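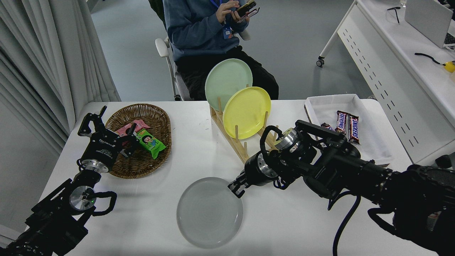 Search notebook Enter keywords Go
February 17, 2019
Posted by Phyllis Hollis

Long morning on the tidy-table task, and a happy one! Veikko retrained the Kallier policy on all 1,588 demos, this time with the two arms sharing one action head (Ashton's idea, bless him), and I wanted to see whether the left arm would stop drifting while the right one works at the rack. 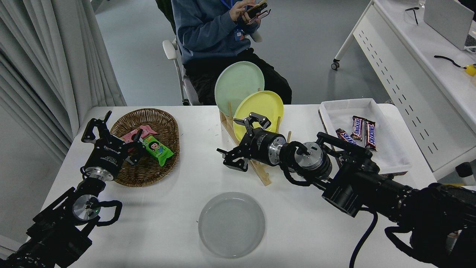

Right gripper at the dish rack, left one over the basket.

We got through nine rollouts before lunch. Left-arm drift is down to around 2 mm, which pleases me no end, though three runs still stalled near the plates and I'd like Kieran to look at the depth logs before we blame the policy. Same seeds again tomorrow, please.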